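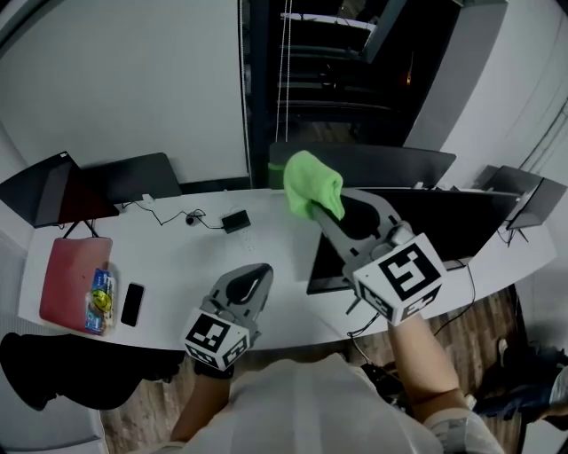 The dispatch room at Ilness Freight closed on a Thursday, and Evander Haldane was the one who stayed to clean it.

He had worked there for most of his adult life, first on the loading dock and then upstairs, at the long curved desk. The work was going to Baird. The trucks would still run out of the yard and the drivers would still complain about the gate, but the people telling them where to go would be sitting in an office 84 miles away.

The building manager had sent a list. It was one page, taped to the inside of the door. Desks to be wiped down. Screens to be dusted, dry cloth only. Personal items removed. Cables left in place for the movers. At the bottom was a line for a signature and, already typed in, the date: 30/05/2024. The manager had come over from the Ummont office and wrote her dates that way.

Evander started with the monitors. They were all off, and with the screens dark he could see the dust, which he had never been able to do when they were on. There was a gray layer along the top of each one. He took the green cloth out of its wrapper, folded it over and ran it along the top edge of the first screen, left to right. It came away with a dark stripe on it. He folded it again to a clean side.

The first monitor had been the yard map. He had looked at it so long that he could still have drawn it, the 25 bays down the north side, the scale, the fuel island. The next one had been weather. Rosalind used to sit at that one. She would read the forecast out loud even when everyone had it in front of them, and if there was snow coming over the pass at Iltholm she read it twice.

He wiped hers and went on.

At a little after four the door opened and his daughter came in. Maren was nineteen and had driven over from her shift at the pharmacy. She had on her work shoes.

"I thought you'd be done," she said.

"I would be if I'd started when I was supposed to."

"Why didn't you?"

"I was talking to people."

She looked around the room. She had been up there when she was small, on days when school was out and there was no one to leave her with. She used to sit under the desk where it curved, with a coloring book. She bent down and looked at the spot.

"It's really not very big under here," she said.

"You weren't very big."

She stood up and asked if she could help. He told her the drawers needed checking. She went down the row pulling them open. Most were empty. In one there was a stapler with no staples, and in another a birthday card that everyone had signed and no one had given to the person. She read the name on it.

"Who's Dennis?"

"Nights. He quit before his birthday."

"Do I throw it out?"

Evander thought about it. "I guess I could mail it."

"When did he quit?"

"Two years ago. In April."

She put it in the trash bag, then took it back out and put it in her coat pocket.

He did the glass of the big screen next. That had been his own. He breathed on a spot near the corner, even though the list said dry cloth only, and rubbed at it until it was gone. It was coffee, probably. There had been a lot of coffee.

"Are you going to miss it?" Maren asked.

"I'll miss the money."

"Besides that."

He moved the cloth across the glass. He had been asked this all week, at the gas station and at his sister's and by the man who delivered the water. He had told each of them that it was time for a change. He had said it enough that it had stopped sounding like anything.

"There was a night," he said. "You were maybe six. We had a driver stuck up past Iltholm with his heater out. Road was closed both ways. I kept him on the line until the plow got there. It was roughly five hours."

"What did you talk about?"

"Fishing, mainly. I don't fish."

"What did you say, then?"

"I asked him questions. What do you use for trout. What do you use for pike. When I ran out of fish I asked him about boats."

Maren had stopped with her hand on a drawer. "You never told me that."

"I came home and you were having breakfast. You wanted to tell me about your tooth."

She closed the drawer. She didn't say anything for a while, and he finished the screen and moved down to the smaller ones at the right end. Those had been for the phones and for the clock. The clock one always ran two minutes fast, and they had all gotten so used to it that when a technician came and corrected it, the whole shift was early for a week.

"Did he ever come in?" she asked. "The driver."

"Once. He stood about where you are. He said hello, and I said hello, and then neither of us could think of anything. He looked at the screens and said it was a lot of screens." Evander turned the cloth over. There were no clean sides left. "He sent me a fishing rod that Christmas."

"The one in the garage?"

"That's the one."

"I always thought that was Grandpa's."

"No."

She tied off the trash bag and carried it out to the landing. He heard it bump against the rail. When she came back he was wiping the desk itself, working around the cables, lifting each one and laying it down again where it had been. He went slowly around the curve. In one place the white finish had been rubbed dull by somebody's elbow, and it would not come up any brighter no matter how he went at it. After a few passes he left it.

"I'm off Saturday," Maren said.

"All right."

"I mean we could take it out. The rod. There's that place by the bridge."

"I still don't know how to fish."

"You asked the guy questions for five hours."

"I didn't write any of it down."

"Well, you must remember some of it."

He stood there with the cloth in his hand and tried. He remembered that the driver's name was Paul and that he had two boys. He remembered the plow driver's voice coming over the radio at the end, and how Paul had started to laugh and couldn't stop. About the fish he could only come up with one thing.

"Corn," he said. "He said that for trout, people will sell you all kinds of stuff, but you can use canned corn."

"We have corn."

"I know we do."

He went to the door, found the pen hanging on its string and signed at the bottom of the list. Maren had the light switch under her finger, waiting. He checked his pockets for his keys, went back for his jacket, and told her all right, go ahead.

On the stairs she asked him what kind of corn, and he said he figured the regular kind.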